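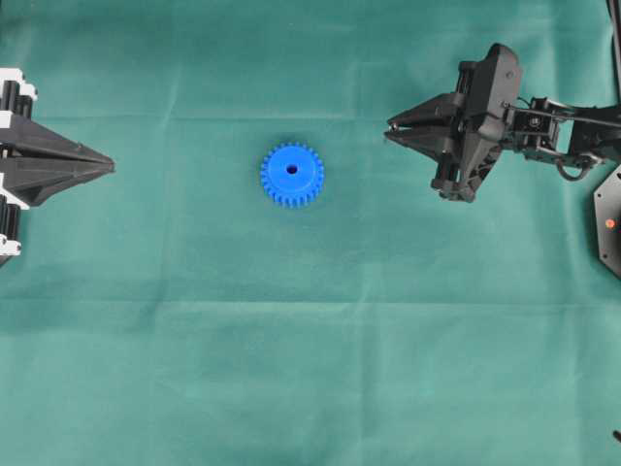 Blue gear on the green cloth, both arms closed and waiting.

Blog / Work / Shop floor notes

Posts About Archive Contact

I promised a longer post on the arms, and it's August and the shop is slow after lunch, so let's go.

For anyone new: I work at Pavadow, where we rebuild small drive units, mostly the kind that go into conveyor feeders and ticket machines. My job for nine years has been kitting. Gears, hubs, pins and washers get laid out in the right order and the right way up so the assembly people can just grab and go. It is fiddly work and I like it more than I probably should.

Since spring we've had a pair of small arms on the Aton bench (every bench here is named after a product line, and Aton is the oldest one). They face each other, and the plan is that they take over picking and handing off the plastic gears. The software side is called Jenunora and it came with a manual that three of us read cover to cover, mostly over sandwiches.

I love these things! I didn't expect to. The fingers come to a point, and my first thought was that they'd poke at a spur gear like a kid with chopsticks. The first week was pretty much that. Then we started working on where to grab, and suddenly all the stuff I know in my hands and have never said out loud was useful. You don't pinch a gear on the teeth if you can help it. You come in low. You let the hub tell you which way is up. I ended up filling 27 pages of a notebook with things like that, and the integration folks went through every page with me.

So what has changed for people? Mainly my mornings. I used to lay out kits from 7 until first break without looking up. Now I spend more than 90 minutes of that at the Aton bench, setting parts down, watching a run, writing up what went wrong. My wrists feel better. My eyes are more tired, I will say that, and I miss the radio, because it's on the other side of the room.

The assembly crew had a different worry, which was pace. Would they be expected to keep up with a machine? We talked it through before anything got switched on, and the deal is that assembly pulls kits when they want them and the arms fill the rack behind. I think that conversation did more good than any demo. Our sister shop at Triệu skipped it, and they had a grumpy couple of months.

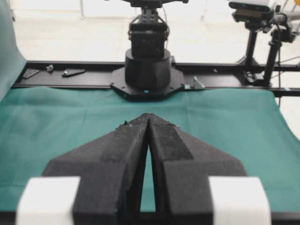 Will the arms mean fewer kitting jobs?

At our shop the kitting team is the same size as before, and management has put in writing that it stays that way through the trial. After that it depends on orders, same as it always has.

A few people asked about training too. There's a half-day session, then you sit with someone who knows the bench until you're comfortable starting and stopping it alone. I thought I'd be the slow one (I still print my emails) and I was fine by the second afternoon. The emergency stop is the first thing you learn, and you practice it until you're sick of it.

Metal pins are next on the list. They roll, so I've already started a new notebook.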